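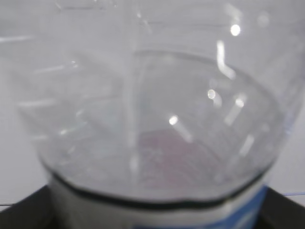
Fostum wall panels: questions we get a lot

Quick answers. Updated in February, prices live on the order page so please look there first.

What are they for?
Interior walls. Workrooms, utility rooms, garages with heat, small shops. Not showers. Not outside. Not ceilings either, people keep asking.

What sizes do you do?
Two widths, Standard and Wide. Wide is what most people want for a work area, fewer joints. Both come full height and you trim at the bottom, where the baseboard hides a wobbly cut.

Can I put them over old drywall?
Yes if it's flat and dry. Over tile, no. Over wallpaper, strip it first. If you can rock a straight board on the wall, fix that before you order anything.

Glue or screws?
Glue for the field, screws only at the top edge. One tube of Drevton adhesive does one Wide panel. Buy a spare tube, we can't ship them singly.

Do the seams show?

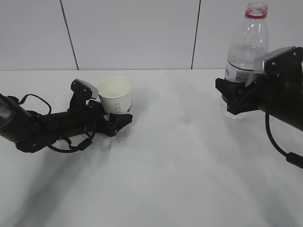 Depends on the joint strip you pick. Match strip blends in pretty well, you'll still find the line if you go looking. Dark strip is meant to be seen, and lots of customers like it becuase it makes a slightly off joint look deliberate. For the general idea look at the pale gray-white wall behind the table, two dark vertical lines between large panels. If you hate that, get Match. Strips can be swapped later but you will swear at them.

Which white should I get?
Sandu White is cooler, Baltel White has a bit of cream in it. Order the sample pack and tape both up next to your trim. Look at them at 8 in the morning and again with the lights on. Phone screens lie, ours too.

How do I clean them?
Damp cloth, drop of dish soap. No scouring pads, no bleach. Marker comes off with rubbing alcohol if you get to it the same day, after that no promises.

Can I hang shelves?
Into studs, yes. Into the panel only, no. Mark your studs on the floor with tape before the panels go up or you will loose them.

How long do they need to sit in the room first?
70 hours, flat, out of the box, heat on as normal. Skip it and joints can open up. Warranty doesn't cover that.

Delivery?
Curbside. Driver won't carry them in. Two people to lift, and check your stairwell. Orders over $300 ship free, pickup always free. Check corners before you sign. Damaged? Write it on the slip, then email a photo.

Returns?
Unopened boxes only, 13 days. Cut panels are yours. Custom colors too.

I lost the instructions
Sheet 362 on the downloads page. The old sheet had the strip spacing wrong, toss it.

Do you install?
No. We keep a list of local installers at the counter, ask for a copy. We don't take a cut and don't set their prices.

Still stuck? Email works best, put your order number in the subject line. Phones are slow before noon.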